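Acta de la reunión del grupo de trabajo sobre normas de manipulación
Grenusetti – 3 de febrero de 2025

1. Acta anterior. Se aprueba sin cambios la de octubre.

2. Pinzas manuales. Trultmont presenta la revisión de 241 registros de plegado y apilado de prendas. En 23 faltaba la comprobación previa del cierre de las mordazas. Se acuerda hacerla obligatoria al inicio de cada turno.

3. Superficie de trabajo. La cuadrícula de la estera debe quedar visible junto a la pila – al menos por un lado. Orum pide definir un margen mínimo; queda pendiente.

4. Apartado 11 del borrador. Se mantiene el límite de 2 operadores por puesto.

5. Ruegos y preguntas. Se incorpora el comentario remitido por escrito tras la revisión del puesto de prendas.
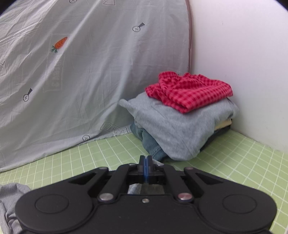 Ametepe objeta que la comprobación por turno es insuficiente y solicita repetirla tras cada cambio de mordazas, con anotación en el registro.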